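6. Clearing a Table into a Box

July
By Josefina Figueroa, with bench notes from Pankaj Kandpal

Read section 5 (pads, jaws and charging) first. If you skipped it, at least check that both pads are seated.

The sales sheet for the Skarkum two-arm unit says it "tidies up after family life." Please set that sentence aside while you use this section. On our benches the unit clears a prepared table of familiar things into an open box, at a pace that would try the patience of anyone waiting to eat dinner there. An ordinary table, left as people leave it, is another matter. Everything below is meant to get you a fair answer to whether it can do yours, and you should be ready for the answer to be no.

You will do the chore first with the hand-held grippers, one in each hand. The Skarkum unit then works from what you did. If you can't do a step with the hand-held pair, don't expect the arms to manage it later.

6.1 Before you start

1. Pick a real table in a real room. Leave the chairs where they normally stand.

2. Put out small things of mixed kinds: something hard with flat sides, something soft, something in a crinkly wrapper, something on a cord. If you only put out blocks, you will learn that it can pick up blocks.

3. Stand an open box within reach of both grippers. A shallow carton with stiff sides works well. Fold any flaps outward and tape them down.

4. Don't iron the tablecloth or straighten the bags. Hollis Alcantara's group at Lurkora got lovely results in their first round and then found they had been smoothing everything flat between runs.

5. Remove knives, medicine, and anything hot or full of liquid.

CAUTION: Keep fingers clear of the space between the pads. The jaws close all the way and don't know a thumb from a marker.

6.2 Picking up a hard, flat-sided object

1. Open the jaws wider than you think you need.

2. Come down from above with one pad on each side of the object. Stop before the jaw tips touch the table.

3. Close until both pads are in contact. Squeeze a little more and stop there. Thin plastic cases flex, and a hard squeeze can pop the halves apart.

4. Lift straight up. Wait a second before you move sideways.

5. Bring the object over the middle of the box, lower it, and open the jaws. Don't drop it from height to save time.

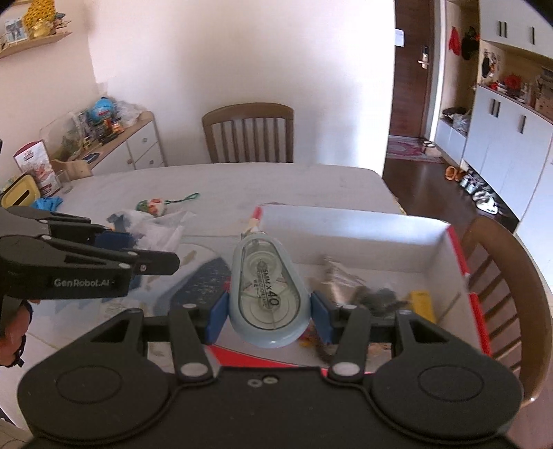 Small stationery is the part of this chore I would trust most. The sides are firm, the pads can get a square grip, and a bad landing in the box does little harm. Out of 200 bench lifts of this sort, the Skarkum unit lost 18, mostly by closing on a corner. That's good for a machine and poor for a housekeeper. You'd have words with a person who fumbled at that rate, and a person would also have picked the thing up again without being told.

NOTE: If the object turns in the pads during the lift, put it down and start over. Don't correct it in the air with your other hand. The arms will copy the correction and leave out the reason for it.

6.3 Soft things, bags and wrappers

Now it gets harder, and the brochure gets quieter.

1. Look for the thickest part of the item. On a filled packet, go for the filling and leave the loose top alone.

2. For an empty plastic bag, pinch a ridge of the crumple. If there's no ridge, push the bag gently toward its own center with one closed jaw until there is.

3. Lift slowly and watch what comes with it. Bags bring their neighbors along.

4. If something else is hanging from the bag, lower both and separate them with the second gripper.

5. Release inside the box and pull the jaw straight back out. Static and sticky wrappers can hold on to the pad, so check it before the next pick.

Clear plastic is the worst of the lot. You see the bag from its shine and from years of knowing about bags. The Skarkum unit often reaches for the pattern underneath it. A busy tablecloth or a tabletop with a printed design makes this worse, and we have no setting that fixes it. The Dritex software has a slider labeled "clear items." Margus Zariņš tested it at both ends and found no difference he would sign his name to.

6.4 Items that lie touching

1. Decide which item to take first, and take the one on top. If neither is on top, take the harder one.

2. Set one pad in the gap between the items if there is a gap. If there isn't, nudge the softer item away with the outside of the pad.

3. Line the jaws up with the item's narrow direction. On something lying at an angle, turn your wrist to suit it. Don't spin the item around to suit you.

4. Keep the second gripper near the box, out of the first one's way.

5. Check for cords and loops before lifting. A key-ring cord under a packet can drag half the table with it.

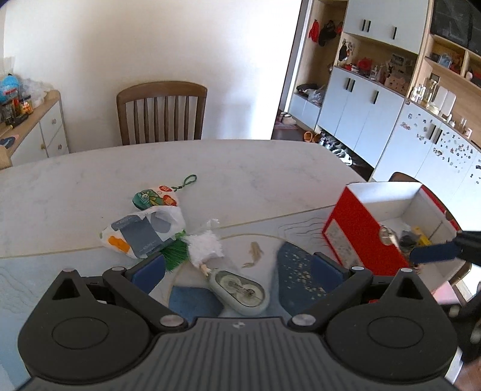

Fig. 6-2. Open jaws over a correction tape dispenser whose tip touches a clear packet. Second gripper at the box.

CAUTION: Never reach across the second gripper to free a snag. Put both down first.

Pairs like this are where I would aim any test if a salesperson were standing in my kitchen. A child sees two things. The Skarkum unit sees two things on a good run and one odd-shaped thing on a bad run, and when it picks wrong it will carry on to the box with great confidence and whatever it has.

6.5 Recording your results

1. Write down every run, including the ones you stopped. Runs that someone "didn't count" are how a mediocre machine becomes a demo.

2. For each failure, note the item and the step number. "Dropped it" is no use to anyone.

3. Time the whole job from first reach to last release, with pauses left in.

4. Do the same table once by hand, plain fingers, and write that time next to the other.

Lambros Economou keeps the shared log. When this section was revised it held 3227 runs, and nearly all of the clean ones were on tables set up by someone who already knew what the arms liked. If your table is messier than ours, we want it more. Send failed runs with their notes first.

6.6 When to stop

Stop the trial if the unit lifts the tablecloth, tips the box, or tries the same item three times running. Switch off at the base and clear the rest yourself. Enter the run as "finished by hand" and leave it in the log.

Owners of the older Marchetti stand should go to section 7 before mounting the arms. The clamp is different, and the bolts in the bag don't fit it.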